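# Sorting snacks into one open box

At home we keep snacks in one box, so the round table stays free for other things.
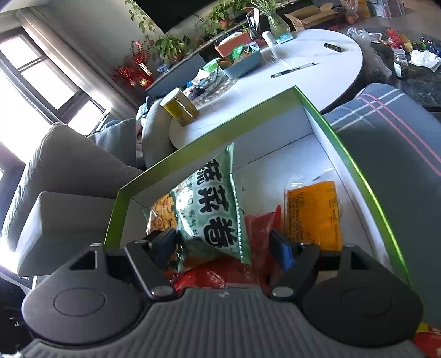

*Green bag standing up, orange packet next to it, red bag lying at the bottom.*

1. Choose an open box with low weight. Ours is white with a green rim, bought at Lisumora.
2. Wipe it inside and let it dry for 2 minutes.
3. Put the bags which can stand along the side, with the front facing you. A bag with a window is very practical, you see how much is left.
4. Soft bags you lay flat on the bottom. Press the air out only if the bag was already opened.
5. Small packets under 200 g go in the free corner.
6. Tins stay outside of the box, they are too heavy and crush the chips.

Check the dates every October and again in spring. Opened bags we close with 2 clips, one clip is not enough for the wide ones. When the box is full, we don't buy new snacks until something is eaten.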